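**Ticket: left arm stops short when asked for the phone (desk clearing task, simulator)**
Status: open, waiting on Trirnton
Raised by: front office, Drullurel

Hello all, and sorry in advance for the length. I was told to put in everything I noticed, and I'm afraid I notice a lot.

As most of you know, we on the front desk have been asked to try out the tidying routine in the simulator before Zulside let the real machine anywhere near our lost property. I was wary of this in February and I'm much fonder of it now, partly because I've been allowed to have opinions. The fault is that the left arm sets off nicely for the phone, gets near, and then stops with its fingers open until the run times out at 300 seconds. Log line as follows:

`grasp_wait: target not confirmed (retry 2 of 2)`

I started with the wrist view, as the help page suggests, and went through it slowly with a cup of tea. 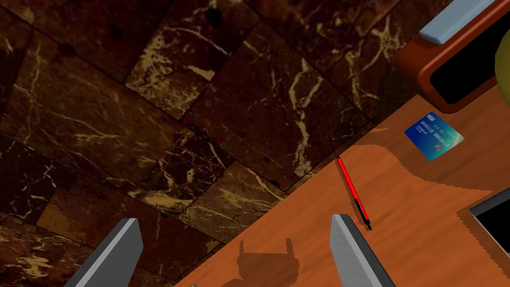

My first thought was that the request was badly worded. We say "the phone" at the desk and everybody knows which thing is meant, but the routine has its own list of names and ours may not match. I changed it to "mobile phone", then to "handset", and got the same stop both times. I've put the wording back as it was so that whoever picks this up isn't chasing my experiments.

Next I restarted the session, cleared the saved positions and ran it again with the wrist view open beside the log.

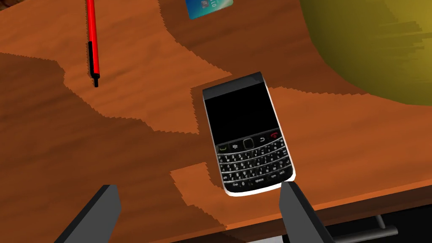

Lighting was the next item on the checklist, and I did wonder about it. The routine was set up by Dönmez under plain, even light, and our version has the afternoon setting switched on. In the wrist view the desk has patches of light and shade with jagged, stepped edges, and one of those edges runs round the left side and top of the phone, which has a black screen and black keys to begin with. I can pick it out without any trouble, but I've spent years finding people's phones under coats. I'd be grateful if somebody could say whether a shadow edge like that might be read as part of the object.

I also tried the wider view, in case the arm's idea of where it was had drifted.

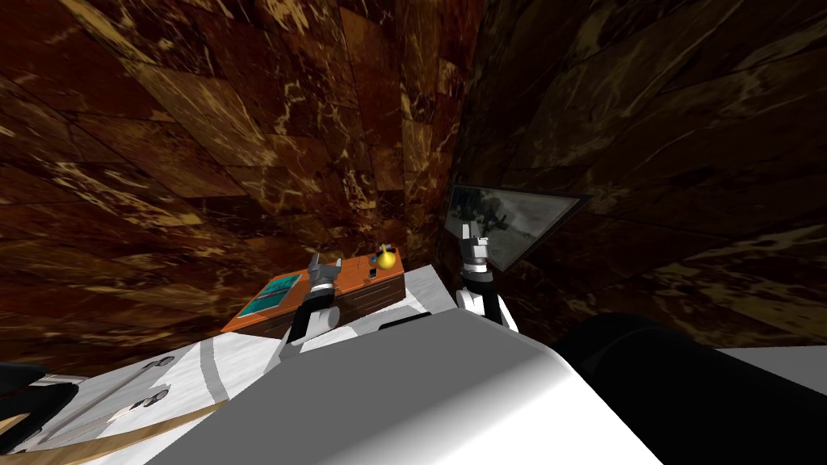 Trirnton support replied that the drift check had come back clean on their side, that shadow edges were a known nuisance with dark objects, and could we please run once more with the afternoon setting off and send the confidence figure. They added, very kindly, that reports from the people who do the job by hand were more use to them than the automatic ones.

So I ran it once more with the lighting set to plain. The confidence figure came back as 59, and the routine wants more than that before it will close the fingers, so it stopped again, though further along in the log than before.

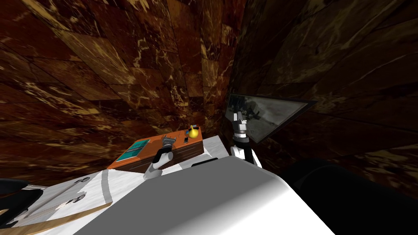
While I have your attention, could the "waiting" message be made plainer? When the arm stops, whoever is on the desk has to decide whether to step in, and "target not confirmed" doesn't tell them much. Two of us read it as "nothing there". Something like "I can't tell what this is, please help" would suit us far better. The job is turning from picking things up into keeping an eye on something else picking them up, and I don't mind that, but we do need to know when we're wanted.

Still to do:

- Trirnton to look at the confidence figure and the dark object setting
- Zulside to confirm which lighting we should be testing under
- Front office (me) to repeat the run after lunch and attach the full log

Please leave the ticket open until the repeat run is in.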